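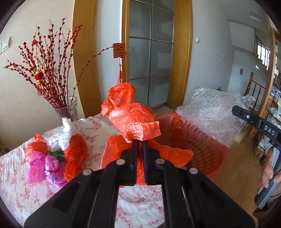 Duveck Household Reuse Club – Members' Diaries

October, evening

Bag day at last. I have been putting it off since we got back from Calvo. Every trip to the market adds a few more, and they end up on the dining table because that is where I unpack.

I started with the red and orange ones. The knotted ones take the longest, and I have stopped being patient with them. If a knot won't give after one try, the bag goes for trash. The pink ones from the fruit stall are softer and fold up small. White ones I keep apart for the bathroom.

I did not move the vase. The berry branches shed if you so much as look at them, and the 福 ornament always catches on my sleeve, so I worked around it and kept the tablecloth on. It will need a wash anyway.

The bubble wrap by the wall is still a heap. Alcides Lozano says he can use all of it when he ships the lamps to Warach, and he has been saying so for 20 days. I'll call him tomorrow and give him until the end of the month.
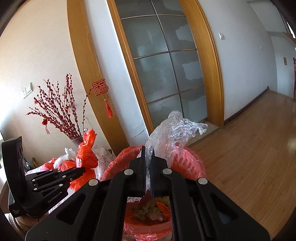 Peelings were next. The pink bin needs a liner that goes well over the rim, or it slides down into the scraps and I have to fish it out by hand. Clear bags are too thin for this job – I tried them last winter and had a leak all the way to the back step. Red ones hold up better. I pick any plastic out before the greens go to the compost, as Hendrik Schouten found a bread bag in his heap last spring and brought it up at two meetings.

Paid the Nesteck bill, number 2449. Stairs still to sweep. Supper was late, soup and the end of the loaf. I'll fold the rest of the bags tomorrow after I call Alcides.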